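작업 노트: 급식용 국물 염도 측정 절차 개정 검토
작성: 조리위생실 측정 담당
1월
조회 119 · 댓글 2 · 공유 12

금번 기록은 Kerker 구내식당의 국물류 염도 측정값이 조리 담당자별로 상이하게 나타난 건에 대하여 원인을 검토하고, 측정 절차의 개정안을 정리한 것이다. 지난달까지 누적된 측정 기록은 총 3,427건이며, 이 가운데 같은 솥에서 연속으로 채취한 시료 간 차이가 허용 범위를 벗어난 사례를 우선 검토 대상으로 하였다.

염도계는 Flornorholm에서 납품받은 침지식 기기를 사용하였다. 교정은 오전 조리 개시 전에 표준액으로 실시하였고, 교정 직후의 지시값에는 이상이 없었다. 따라서 기기 자체의 오차보다는 시료 채취 위치, 시료 온도, 건더기 혼입 여부에 비중을 두고 확인하였다.

첫째, 채취 위치. 된장국과 같이 침전이 생기는 국물은 솥 상부와 하부의 값이 달랐다. 젓기를 멈춘 뒤 시간이 경과할수록 차이가 커졌으며, 맑은 국에서는 이러한 경향이 뚜렷하지 않았다. 현행 지침에는 "충분히 저은 후 채취한다"라고만 되어 있어 담당자마다 해석이 달랐던 것으로 판단된다.

둘째, 시료 온도. 기기에 온도 보정 기능이 있으나 고온 시료를 바로 측정할 경우 값이 안정되기까지 시간이 걸렸다. 일부 기록은 안정 표시가 나타나기 전의 값을 옮겨 적은 것으로 보인다. 기록지에 측정 시각만 있고 시료 온도란이 없어 사후 확인은 불가능하였다.

채취 도구는 국자로 통일한다. 계량컵을 솥에 직접 넣는 방식은 위생상의 문제도 있으므로 금지하는 것이 타당하다. 국자는 채취 전용으로 따로 지정하고, 배식용과 혼용하지 않는다.
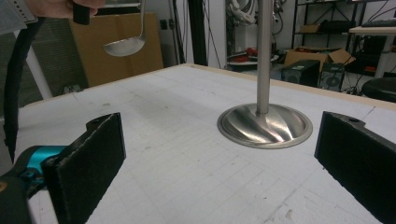

Rarera 분원 측에서는 국자를 통일하더라도 한 번 뜬 시료로 값을 확정해서는 안 된다는 의견을 보내왔다. 동 분원은 솥 중앙과 가장자리에서 각각 채취하여 섞은 뒤 측정하고 있으며, 이 방식으로 바꾼 이후 재측정 요청이 줄었다고 한다. 다만 배식 직전에는 인력이 부족하여 두 차례 채취가 지켜지지 않는 날이 있다는 점도 함께 전해 왔다. 본원에서도 같은 문제가 예상되므로, 채취 시점을 배식 20분 전으로 앞당기는 방안을 병행 검토한다.

셋째, 건더기 혼입. 미역, 두부 부스러기 등이 감지부에 닿으면 값이 흔들렸다. 체에 한 번 거른 시료에서는 반복 측정값이 고르게 나왔다. 거름망은 Ignacio 제품을 시험 사용 중이며 세척 후 건조가 더딘 점은 보완이 필요하다.

개정안(초안)
- 불을 줄이고 바닥까지 저은 다음 바로 채취한다.
- 솥 중앙과 가장자리의 시료를 같은 양으로 섞는다.
- 거름망을 통과시킨 뒤 측정 용기에 옮긴다.
- 안정 표시를 확인하고 염도와 시료 온도를 함께 기재한다.
- 감지부는 매회 증류수로 헹구고 물기를 닦는다.

미결 사항: 찌개류는 점도가 높아 동일 절차를 적용하기 어렵다. 희석 측정 시의 배율과 환산 방법을 별도로 정하여야 한다. 기록지 서식은 온도란을 추가한 수정본을 회람 중이며, 기존 서식의 잔여분은 폐기하지 않고 교육용으로 사용한다.

댓글
맑은 국에도 거름망을 반드시 사용하여야 하는지 명시 바랍니다.
명시하겠습니다. 맑은 국은 건더기가 있는 경우에 한하여 사용하는 것으로 초안에 반영할 예정입니다.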